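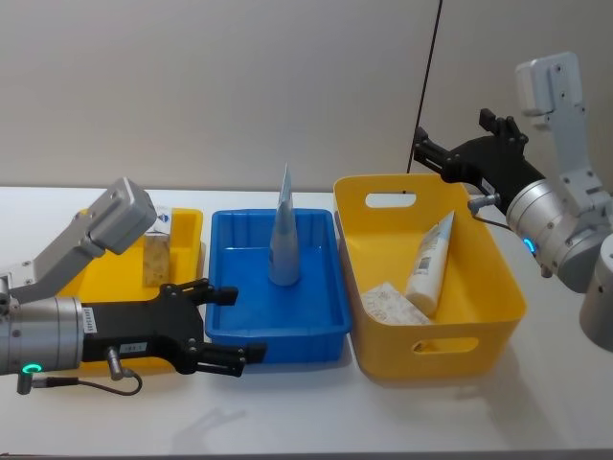
gkoyama
Went to the Farnum open day in April and stayed at the two-arm sorting table way longer than I planned. Tubes and little packages, three bins, that's the whole show. The blue tray in the middle had one tube of cream standing up on its cap, and I was weirdly hooked! Zamfira Avram ran our tour and said they do up to 80 picks an hour.

sorin_v
80 is slow. My aunt beats that with coffee in one hand.

z_iordache
Sure, for one hour – try it for a whole shift. I liked it better than the Tiltton demo.

sorin_v
Tiltton at least let us bring our own stuff to sort.

gkoyama
Fair, I'd have liked that. Anybody going to Drerwood next?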